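Von: Kevser Demirtaş
An: Liste Werkstatt und Möbel
Datum: 3.10.18
Betreff: Re: Grauer Lack auf alten Nachttischen

Hallo zusammen,

Ait Brahim schrieb:
> Wir haben 30 Nachttische aus der Pension Hatmont übernommen und
> wollen sie grau streichen. Reicht Anschleifen mit 120er, oder muss
> der alte Klarlack ganz runter? Und welchen Lack nehmt ihr für
> Flächen, auf denen ständig Gläser stehen?

Ganz runter muss er nicht, solange er fest sitzt. Wir schleifen mit 150er an, entstauben, grundieren einmal mit Sperrgrund und lackieren zweimal. Den Sperrgrund würde ich nicht weglassen. Bei Eiche schlägt sonst die Gerbsäure durch, und man sieht gelbe Flecken, oft erst nach Wochen.

Für die Deckplatten nehmen wir 2K-Lack auf Wasserbasis, für den Korpus genügt einkomponentiger. Im offenen Fach reicht ein Anstrich.
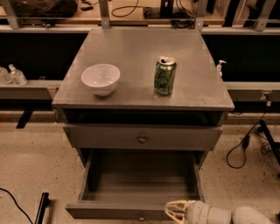 Nachttisch in Grau, mit offenem Fach und rundem Metallknopf an der oberen Schublade.

Die Knöpfe vorher abschrauben und die Löcher von hinten abkleben. Schubladen einzeln trocknen lassen und frühestens nach zwei Tagen einsetzen, sonst kleben sie an den Kanten fest.

Zum Preis: Bei Nallura haben wir im Juni für Grund und Lack zusammen 529 Euro bezahlt, Trenano wollte für dieselbe Menge 632. Die Lieferzeit war bei beiden gleich.

Gruß
Kevser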